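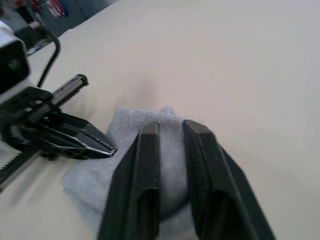
Light gray cloth on the tabletop.

Last updated: March

So I finally made it to the open day at the Pillard girls' soccer academy, and I'm so glad I went! My niece is in the under-16 group, so I got the family tour with Kirsty Penrose, who coaches the keepers. She walks fast. We did both fields, the gym and the physio room before I'd finished my coffee.

The best part was the short-sided game at 9 in the morning. There were 18 girls out there, all trying to impress (you could tell), and the orange bibs won 3-2 with a header right at the end. 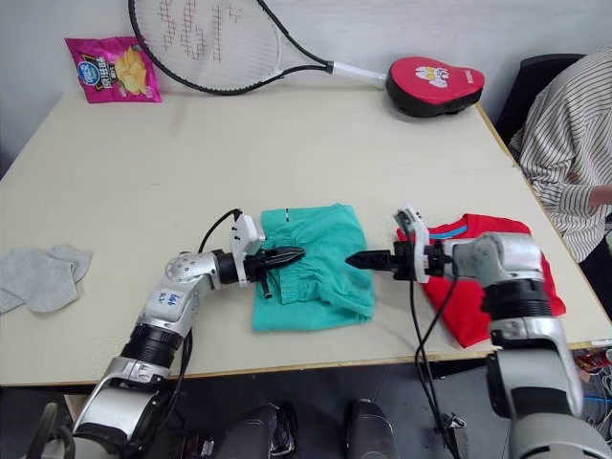
My niece was on the losing side and sulked until lunch, but she'd played really well on the left, and Coach Harish Bhatia told her so. He has them switch positions every few minutes, which looked like chaos to me, though the girls seemed used to it.

After lunch Reece Sowerby talked us through the spring schedule. Two friendlies against Siden, both away, so start sorting out your carpools now. I asked about the bus and he said he'd get back to me.
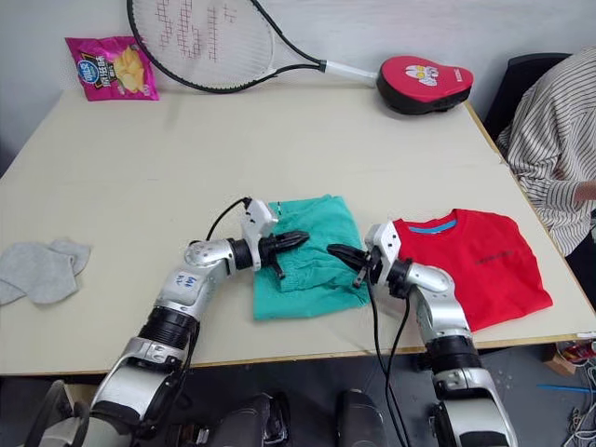 Tennis racket, focus pad and a pink bag of chips along the wall.

Parking was awful, by the way. Use the lot behind the school and walk over, it's almost a mile but there's a decent path. Sign-ups for the summer group are at the front desk.

14 shares · 6 comments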